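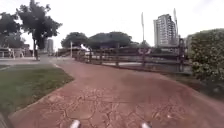

Stamped concrete is one of my favourite topics in the whole unit, because you've walked over kilometres of it and probably never given it a second look. We're spending this session on paths: how they're laid, how they're coloured, how they meet the grass, and how a flat grey pour ends up passing for stone. Flagstone is the pattern you'll meet most often, and a reddish-brown path with irregular flags is about as good a starter as I could ask for. Look at how the seams run as thin darker lines, much easier to read up close than further along. Look too at the colour, which goes from a dusty pink-red to something nearer brick. We'll come back to both.

## Unit 3: Paths and edges

Notes for the second half, Zirum campus. Bring a notebook, a soft pencil and shoes you don't mind getting grubby.

### How the pattern gets there

The slab is poured and floated much like any plain slab. Colour can go in two ways, and plenty of jobs use both:

- **Integral colour** is mixed through the whole batch. Chip a corner and it's the same colour inside.
- **Colour hardener** is a powder thrown over the fresh surface and worked in with a float. It gives stronger colour, but only in the top layer.

Then comes the release agent, a powder or liquid that stops the mats sticking. Powdered release is usually a shade darker than the base. Most of it gets washed off later, but some stays in the low spots, and those are the seams! So a lot of the "grout" you see in stamped work is leftover powder and shadow. I still find that delightful.

The mats themselves are flexible, with the pattern on the underside. They're set down while the concrete will take a print without slumping, pressed or tamped, lifted and moved along. On a hot November afternoon the crew may have very little time between too soft and too late, so the mats are numbered and the order is worked out before the truck arrives.

### Seam or crack?

This is the question I get every year, and it's a good one. With an irregular flagstone pattern the two can look very alike from standing height. Get down low and check these:

- A stamped seam has a rounded shoulder and a bottom you can feel. A crack has a sharp edge.
- Seams join up to make closed shapes. A crack wanders across the shapes and doesn't care about them.
- Control joints are dead straight, and a careful crew will try to tuck them along a seam where they can.

Run your finger along a few of each. Your fingertips learn this faster than your eyes do.

### Curves

A curved path is lovely to walk and fiddly to stamp. Brick and square tile patterns want to go straight, so when the path bends you either let the pattern run out at the side or cheat it round bit by bit. Irregular flagstone forgives nearly everything. Turn the mat a few degrees and the eye can't find the change — which goes some way to explaining why gentle garden bends are so often done in it.

Watch for repeats, though. Every mat set has one or two flags with a memorable shape, and if they turn up at the same angle over and over, the illusion goes. Bridis, the older of our two practice slabs, has a flag shaped like a boot. See how often you can find it.

### The edge against lawn

Grass will creep over any slab given a chance. A narrow concrete kerb fixes that, and in a paler colour it gives the path a crisp outline as well. Things to note in your sketch:

1. Is the kerb flush with the path, or does it stand up?
2. Which side is higher, lawn or paving?
3. Where does the water go?
4. What happens where the curve tightens?

Number three matters most. A raised kerb with no gap in it makes a very handsome bathtub.

### Worn and pale patches

Pale areas can come from dust, foot traffic, tired sealer or salts working up through the slab. You can't always pick the cause by looking, so start with a broom and a bucket. Dust will shift. If the patch darkens nicely when wet and fades again as it dries, the sealer is worth checking. A white bloom that keeps returning is likely to be salts, and sealing over it traps the problem.

### Site exercise

Work in pairs. Choose a length of path at Dekard Gardens or along the Vương courtyard and record:

- pattern name, with a rubbing of one seam
- base colour and seam colour, in your own words
- edge detail, drawn in section
- any tree close by, and whether the slab has lifted on that side
- one thing you'd do differently

Please draw the section at 1:10. Rubbings come out best with the side of the pencil and thin paper, and they're great fun to compare on the wall afterwards.

Sketches go in the tray outside room 286.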